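Zakard Mesh Basket Set, reviewed after a summer of daily use

I've had these little plastic baskets long enough now that I feel I can say something useful about them, and since two people have already asked me where I got them (hello, Trí Kiều, I hope yours turned up!), I thought I'd write it all out properly. I bought mine in June from the housewares shop in Limville, after a long afternoon of trying to convince myself that old yogurt pots were good enough. They were not good enough. I have far too many small things, packets and wrapped bits and picture cards for the matching games we play here, and all of it used to live in one deep drawer where you had to dig for everything.

What I like most is that each basket is its own color, so you stop thinking about it after a while. Packets go in the black one, the long wrapped pieces go in the green, and your hand just knows. I keep the white tub with the lid in the middle of the group, and it sits very happily among them even though it came from somewhere else entirely.

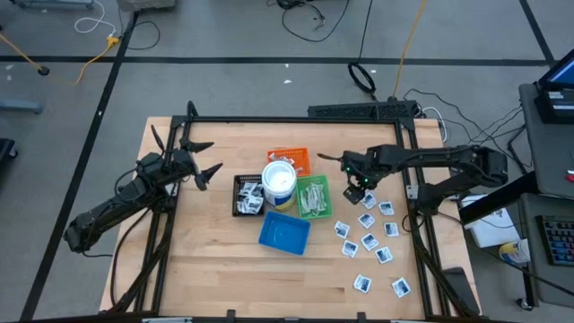
The baskets grouped around the tub, with the picture cards still waiting for a home.

The orange one is small, and I'd call it the least useful if I were being strict, but I've grown fond of it and would miss it. The black one is my favorite. You can heap it with packets and still see what you've got, which was never true of the drawer. The mesh is a real help too, partly for the air and partly for the crumbs, which fall straight through and get wiped up later (or not, depending on the day).

Now for the grumbles, and I do have a couple. The baskets don't nest as neatly as I'd hoped when they're empty, and mine have to go on the shelf side by side. There's also no lid for any of them. I wrote to the shop about that and had a very kind reply from Nicanor Gallardo, who told me lids weren't planned but that the Quintana trays would fit on top, more or less. I tried one. It was rather less than more, and it slid off the first time I carried the thing across the room. 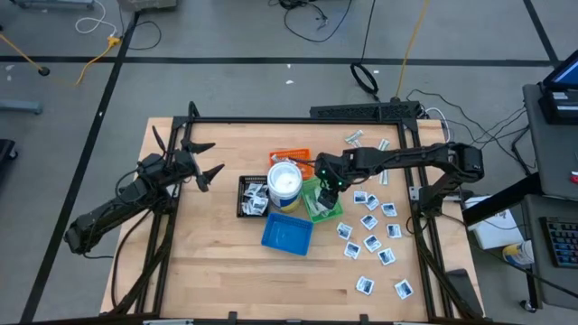 The cards are the other problem. They're small and square and they slip about, and a basket with open sides isn't the best place for them, especially if they land on edge. I've gone back and forth on this. For now the blue one is set aside for cards, and at the end of a game we sweep them all in and don't worry about which way up they are. My sister over in Sendale swears by rubber bands, but then you have to find the rubber bands.

Cleaning is easy enough. Warm water, a soft brush for the holes, and 15 minutes upside down on a towel. The colors haven't faded at all on mine, and the orange one spends most of its life by a sunny window.

Would I buy them again? Yes, and I'd get a second black one while I was at it. If you only want somewhere to put cards, look for something with solid sides and a lid.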